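3. Site and method

The room studied is the upper level of the Molora building in Grernthorpe, a large open workspace with white walls and a white ceiling. The beams and ductwork have been left exposed. A metal railing with a wooden handrail separates the working area from the lower floor.

The survey was carried out by Renato Montecinos and Baltasar Ibarra on Saturday, January 23, 2021. Light level was read at table height at two positions, one beside the railing and one against the back wall. Readings were taken every 70 seconds and stored on a Kandurer logger, giving 2688 values in total.

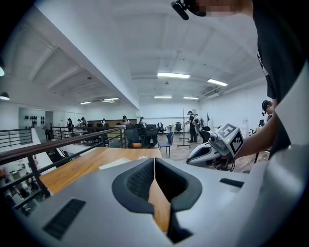
The sensor by the railing was set level with the tabletop, so that the handrail would shade it in the same way for the whole run. Sheets of white paper were kept off the sensor side of the table during readings, as a trial run had shown that they raised the values slightly.

3.1 Limits of the method

Both positions were logged in winter only. A second run is planned for April, when the sun is higher. Sound was not measured, although users of the upper level told us that voices carry up from below. The readings were sorted by hour before the averages in section 4 were worked out.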